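Where Household Packaging Ends Up: A Study of Sorting Habits in Noltville

Project report, Introduction to Environmental Studies

1. Background

Noltville changed its curbside recycling rules in June. Before the change, residents had one bin for paper and another for everything else that could be recycled. Now there is a single blue bin, and a longer list of things that are not allowed in it. The new list was mailed to every address and is also posted on the town website.

Our group wanted to find out how well people know the new rules. Most of the complaints we had heard were about packaging made of more than one material, such as pouches with a foil lining or paper boxes with a plastic window. We decided to limit the project to packaging from food and small household goods. Yard waste, batteries and electronics have their own rules and were left out, except for one question about cables, which we explain in section 4.

2. Method

We used a paper survey and a sorting exercise. The survey went to households in two neighborhoods, Hekport and Dretach. Hekport is mostly apartment buildings with shared bins. Dretach is mostly single-family houses where each house has its own bin. We left survey forms at the door with a return envelope and went back a week later to pick up any that had not been mailed.

We received 118 completed forms. A few had blank answers, and we counted those as "not sure."

The sorting exercise was done with 40 people who had checked a box on the survey saying they were willing to take part. Each person was asked to go through 17 items of packaging and say which bin each one belonged in. We did this at their homes, usually in the kitchen or at the dining table, and used the same list of items every time. We did not tell them the right answers until the end.

3. Survey results

Most people said they had received the mailed list. Fewer had kept it. In Hekport, several people wrote that mail is left in a pile in the lobby and that they had never seen the list at all. The shared bins there still had the old labels when we visited, with the word PAPER on one of them, and this caused confusion that had nothing to do with how much people cared about recycling.

In Dretach, the most common comment was that the rules on rinsing were unclear. The list says containers should be "clean and dry" but does not say how clean. Some people were washing jars with soap and hot water. Others had stopped recycling jars because it took too long.

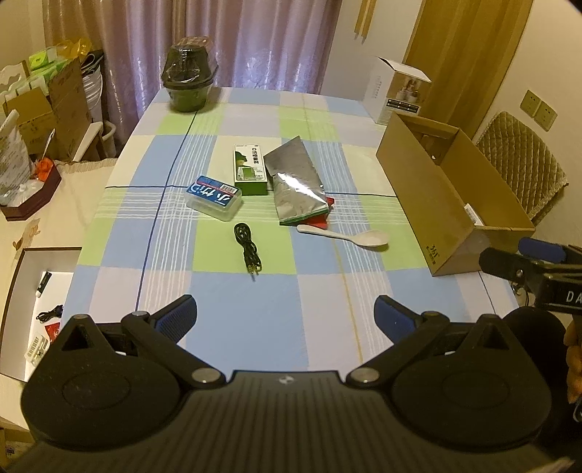 The question that got the most "not sure" answers was the one on foil pouches. Coffee, tea, snacks and pet food all come in them, and many people think of them as metal. They go in the trash in Noltville because the layers cannot be separated at the plant. Paper cartons were the easiest item, and nearly everyone put them in the right place, although people disagreed about whether they had to be flattened. They do.

Clear plastic boxes were in between. People looked for a number inside a triangle, and if they found one they assumed the box was accepted. The town list goes by shape and not by number, so this method gives the wrong answer some of the time.

4. Sorting exercise results

People did better in the exercise than we expected from the survey. We think this is because holding a package is easier than reading its name on a form. Several participants crumpled the pouches to see if they sprang back, which is a test they had learned somewhere else. It works for telling plain foil from plastic film with a thin metal layer, but it is not mentioned on the town list.

Only 4 participants got every item right. All of them lived in Dretach, and all of them had the list on the refrigerator or inside a cabinet door.

The question on cables was added after a trial run, when a participant told us she puts old chargers and headphone cords in the blue bin. Cables wrap around the machinery at the sorting plant and have to be cut out by hand. They should be taken to the Iyamu drop-off center, which accepts them for free. Many of the people we asked did not know the center took anything besides paint.

5. Limits of the study

People who return a survey about recycling are probably more interested in it than people who do not. The people who agreed to the exercise are an even more selected group. We also had fewer forms from Hekport than from Dretach, and our forms were only in English, which left out some residents.

We did not look inside anyone's bin, so the results show what people know and not what they do.

6. Recommendations

The labels on the shared bins in Hekport should be replaced first. This is cheap and does not depend on anyone reading their mail. The new labels should use pictures and should show a foil pouch with a line through it.

The town list should say that a quick rinse with cold water is enough. It should also tell people to ignore the number in the triangle. A line about cables and the Iyamu center could be added at the bottom, where there is space.

If another class continues this project, we suggest translating the survey and visiting Hekport in the evening, when more people are home. The blank forms and the item list are in the appendix.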